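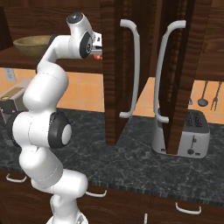 The Zuscombe 613 is a bucket moth trap for people who don't own a van. You get a bucket, a funnel, three clear vanes, an LED tube, and a lid, and the whole business packs down into itself like a camping kettle. I bought mine in May for $133, which is a lot for a bucket. The funnel and lid are molded in a shiny white plastic with the same rounded, faint-seamed look as the robot arm up top, and they looked terrific for one evening. Moths shed scales. June beetles do worse. By the second morning mine looked like the inside of a vacuum cleaner bag, and white hides none of it.

Setup takes less time than reading the leaflet, and the leaflet is one page. The vanes slot into the funnel and the tube hangs between them. My only quarrel is with the clips, which are small and stiff and were plainly designed by somebody indoors. In the dark, with damp fingers and a headlamp attracting everything in the county to my face, I dropped the same clip into the same hosta more often than I care to put in writing. Get a spare set.

I ran it for seven nights along the back fence, where the lawn gives up and the pokeweed takes over. It drew well from the first warm night: underwings, a rosy maple moth, two Virginian tiger moths, and a great many small brown things I have filed under later. The old Politis box I'd been using pulls in more, but the Politis also needs an extension cord and lights up my neighbor's bathroom. The Zuscombe runs off a power bank. Mine lasted from dusk to breakfast with a bar to spare.

Holding on to what it catches is another matter. The hole at the bottom of the funnel is wide, and the livelier moths find it again around dawn. I put in seven egg cartons as the leaflet suggests, and that helped with the calm ones.

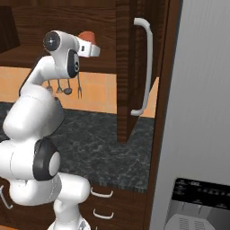 Myrto Kouris wrote in under my first-impressions post to say the hole was never her problem. Hers keeps its moths fine, she says, but the drain in the base is a joke, and after one thunderstorm she had a bucket of soup with a hawk moth doing laps in it. She has since drilled two more holes and glued a scrap of window screen over them. She'd still buy it again, though she'd wait for a sale.

I went out and looked at my own drain after that. She's right, it's a pinhole. We've had a dry spell, so I'd been giving the thing credit for weather it hadn't met.

A word on the light. The box promises "up to 200 species," and I would love to know who counted and in which rainforest. What I can say is that the tube is gentle enough to work beside without sunglasses and bright enough to read a field guide by, if you don't mind beetles on the page.

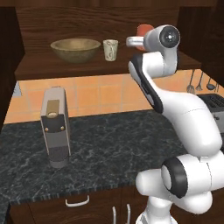 White arm with black accents, wooden shelf behind.

Grirkesard sells a cheaper trap with a bigger bucket and no vanes. I borrowed one for a night in June and got a cricket. I may have put it in a bad spot, so take that as gossip and not a test.

Would I buy the 613 again? Yes, in gray, if they made it in gray. It's light, it goes in a backpack, and it gets me out of bed at five to look at moths, a sentence I would have found alarming a few years ago.

Good: weight, power draw, quick to pack up
Bad: clips, drain, funnel hole, the color white
Buy it if: you trap away from an outlet

Updated Tuesday, July 6, 2021, to add the part about the drain.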